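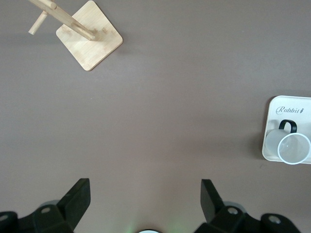
Figure 1. Wooden mug tree and white tray with a clear mug.

Where Do the Mugs Go? A Small Storage Study
Hilkka Partanen and Marjatta Koivisto, Oltness

Our shared kitchen has one short shelf and a lot of people who love coffee, so for our design project we picked the mug problem. We wanted to know which people would rather use every day: a mug tree or a plain tray. We had so much fun with this one!

We asked 29 students in the Koskela dorm to try both, then fill out a short form in February. The tree in Figure 1 has a square base with rounded corners, and its pegs stick out from a single pole. The tray has a shallow raised rim and takes up more table, but you just set your mug down and go.

What we learned surprised us. People loved how the tree looks (the pale wood got so many compliments), yet several said they had to stop and think about turning the handle the right way. Big mugs were the main complaint. The tray felt faster, especially in the morning, though mugs on it tended to drift into a crowd with spoons and tea bags.

For the next round we want to test pegs at a steeper angle, and Marjatta has already started sketching a tray with a peg at each end. We can't wait to build it!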